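Silteo Hand Unit Pair
Hand-held demonstration grippers for soft goods and two-handed tasks

Product overview

The Silteo pair lets an operator record a manipulation task with their own hands. Each unit carries a jaw, a handle and a camera. The operator performs the task, and the recorded jaw opening, hand path and video are exported for training a two-arm cell. No robot has to be present during recording – the arms are needed only when the trained policy is run.

The pair replaces the earlier Silteo single unit, which could not record coordinated work such as folding, spreading or hand-to-hand transfer. Units are supplied matched and share one clock. Left and right units should not be mixed between pairs.

Typical tasks

Garment handling is the most common use. A shirt is a good test of a recording setup. It changes shape with every grasp, it hides its own corners, and it has to be kept in tension between both hands while it is moved. With the Silteo pair the operator feels that tension directly through the handles, and corrects for it without looking at a screen.

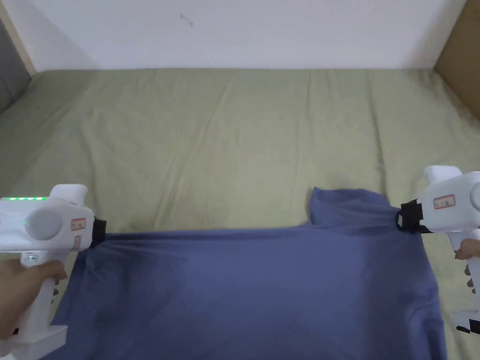
Jaws and linkage

The jaw arms are black and run on hinged linkages with round pivot hubs, mounted on a white base plate. The tips close side by side, which allows a single layer of jersey to be taken up from a mattress or table. For thicker material, take a deeper tuck and keep the tips parallel to the fold.

Tips are a wear part. Replace them as a set on both units, then run the closing calibration before the next recording. A set with uneven wear will report a closed jaw while the fabric is still free to slide, and the fault is hard to find later in the data.

Hand unit camera

The camera on each unit looks along the jaw arms. A wide lens was chosen so that both the tips and the surrounding room stay in view while the hand is close to the work. Straight edges bend strongly and the corners go dark. Both effects are handled by the lens profile stored in the unit, and footage should be exported uncorrected.

Position tracking relies on fixed detail in the background. A plain wall alone gives the tracker little to hold. Furniture, printed cartons and cables all help, provided they are not moved during a session.
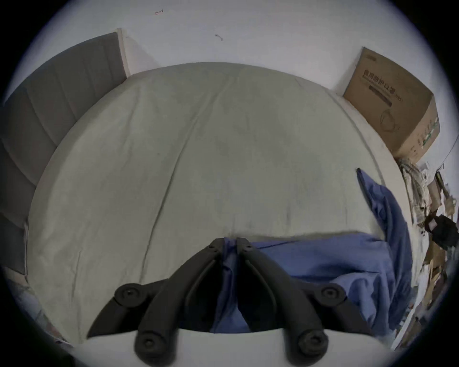 Hand unit view, jaw tips at the near edge of the sheet. Export shown without lens correction.

Head camera

An optional head camera adds a view of both hands together. It is recommended for all garment tasks, where one hand unit often sees only cloth. The head view is stored as a separate stream and may be left out of training if the target cell has no matching camera.

Recording procedure

1. Switch on both units and wait for the clocks to match.
2. Open and close each jaw fully, twice.
3. Hold both units still at the start position.
4. Perform the task at an even pace. Do not pause in mid-grasp.
5. Return to the start position and stop the recording.

Discard any take in which a hand touches the fabric directly. The policy has no means of repeating that contact.

Supplied items

2 hand units, matched
4 spare jaw tips
Handle charging dock
Calibration card
Briem export software, single seat

Specifications

Jaw opening, maximum: 70 mm
Streams per pair: video, jaw opening, hand path
Head camera: optional, ordered separately
Compatible cells: Drovon two-arm, all current versions
Order number: 1887

Notes

Briem versions released before January do not read paired recordings. Update the software before first use – older files remain readable after the update.

Technical questions: Svend Kirkegaard, Mukport
Orders and spare parts: Augustina Tetteh, Mukport

Page revised April 24, 2021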